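What Sunlight Does to a Plastic Chair
By Tiruwork Kahsay

A white plastic garden chair is usually one piece of polypropylene, molded in a single shot. The resin is cheap, it does not rot, and it sheds water. Its weak point is ultraviolet light. UV breaks the long polymer chains near the surface, and the shorter chains that remain cannot stretch. The surface turns chalky, then develops fine cracks, and the cracks run inward under load.

Makers slow this down with additives. White pigment blocks part of the light, and stabilizers interrupt the reaction. Both add cost, and the amount used varies widely from one maker to the next. Two chairs that look the same in the store can age at very different rates.

Where Chairs Fail

Abrehet Wubshet inspects seating for Deveo, a rental firm in Tiddale that keeps 3711 chairs in stock. Most go out from July until the end of the season and spend long days in full sun. Her records show that rear legs fail first, at the point where the leg meets the seat. People lean back, the load moves to two legs, and the joint bends a little each time.

"The seat surface tells you very little," she says. "Turn it over and look at the ribs."

Her crew pulls 25 chairs from each returned load. A chair is laid on its side, the underside is checked for cracks, and each of the 4 legs is pressed inward and released. A leg that creaks or stays bent is marked. If 6 chairs in the sample are marked, the whole load is checked.

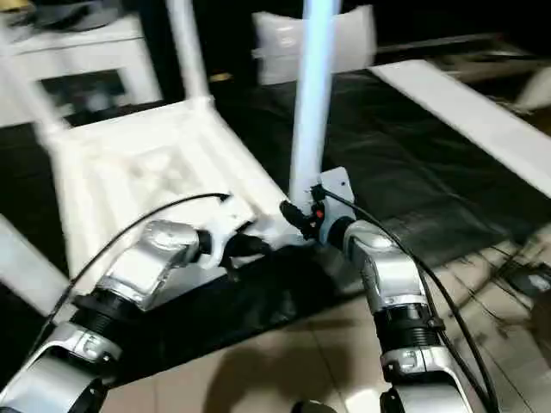
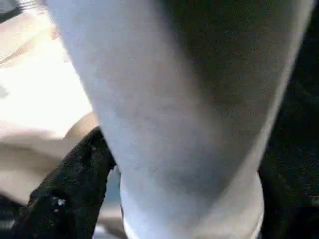 Storage and Cleaning

Stack chairs in the shade, on level ground, and keep the stacks low -- the bottom chair carries the weight of all the others. Wash with mild soap and a soft brush. Abrasive pads remove the chalky layer but expose fresh plastic to the sun. Cracked chairs should not be glued, as most household glues do not bond to polypropylene.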